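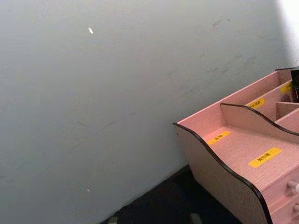 Open Day at Stinadov: Drawers, Labels and a Very Good Bun

Print this page | E-mail this page

I'd been meaning to get to the Stinadov open day for ages, and this March I finally did it. Parking was $3 in the field across the road, and the girl at the gate told me they'd had 375 people through the year before. It felt like most of them were in line ahead of me for coffee! Anyway, I got my map, which had 19 stops on it, and decided straight away that I wasn't going to manage them all.

I started downstairs with the big cutting shed because that's where everyone was headed. Dougal Gillies was running boards through and shouting over the noise, and I caught maybe half of it. He's very funny, I think. There was a table of offcuts you could help yourself to, and I took a piece of something pale that is now holding my kitchen window open.

Then it was up the back stairs to the part I'd come for. Stop 11 on the map just said "Small Storage," and if you've read anything else I've written you'll know that's my idea of a good afternoon. I own more drawer dividers than I own plates.

The stop was a plain grayish room with a bit of scuffing on the wall and a black table, and on the table a desk organizer in the softest pink. I fell for it immediately. It's wood, and the pink is pale enough that the grain still shows, and then all the edges have this thin dark trim, like somebody went around it with a pen. One of the side panels has a wavy top, up and down and up again, and my hand just wanted to run along it (I did ask first).

Orathai Phetsri was looking after the room and she let me stay far longer than my turn. She said the thing people always want to know is what goes where, and she's tired of telling them it's their desk! Her own rule is that tall things get the deep spaces, and whatever you grab ten times a day never goes in a drawer.

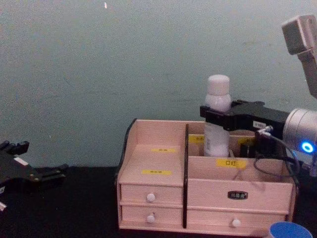 I liked that rule a lot, since my own system is that everything goes in the top drawer until the top drawer won't close. We got into a long talk about bottles -- hand lotion, glue, lens cleaner, all those things that tip over the second you set them on a flat shelf. Orathai's view is that a bottle wants walls around it. I have a bathroom full of fallen bottles that would agree with her.

What I hadn't expected was how many labels there'd be. Little yellow ones, on the steps and on the fronts and along the back wall of the cubbies too, where you'd cover them up as soon as you put anything in. I asked about that and Orathai said it's for when the space is empty and you've forgotten what lived there. I thought that was pretty smart. At home I only label the lids of things, and then I mix up the lids.

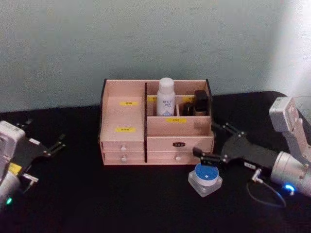

The pink organizer at stop 11, with the white bottle in a back cubby and two black items beside it.

Romain Marchal wandered in about then with a tray of buns (cardamom, still thinking about mine) and he and Orathai had a friendly argument over the drawers. There are two narrow ones stacked on one side and two wide ones on the other, most of them with a little round white knob. The upper wide one has a small black piece on its face in place of the knob. Romain wants all four to match and Orathai couldn't care less. I'm with Romain, but I was eating his bun, so I may not be a fair judge.

I'd have liked to see the drawers full of somebody's real clutter, stamps and dead batteries and so on. I'd also have liked a chair! It's a fair climb up those stairs and there was nowhere to sit down until the landing.

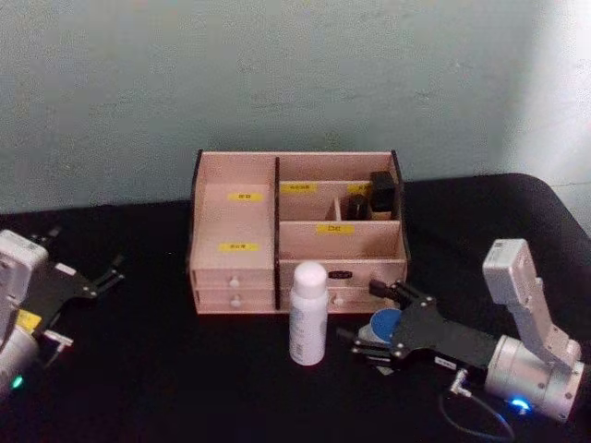 The bottle out on the black table, in front of the drawers. The label on the lower step reads "bc".

I tried to guess what "bc" stood for. My best offer was "bits and cables," and a man behind me said "biscuit crumbs," and neither of us got a prize. I've since put a "bc" on a tin in my hallway and I'm letting it mean whatever it likes.

After that I raced through the paint room, where Dinesh Naidu was mixing grays on a big tray, and I missed the 2 o'clock talk completely. A woman on the stairs said Ruaridh Ritchie had been very good on hinges, so if anybody took notes I'd love to have them.

If you're going next time, wear flat shoes and bring cash for the field. The coffee line is shortest right after lunch, and the room with the organizer is through the second door on the left at the top of the back stairs. I walked into the broom closet first.

Print this page | E-mail this page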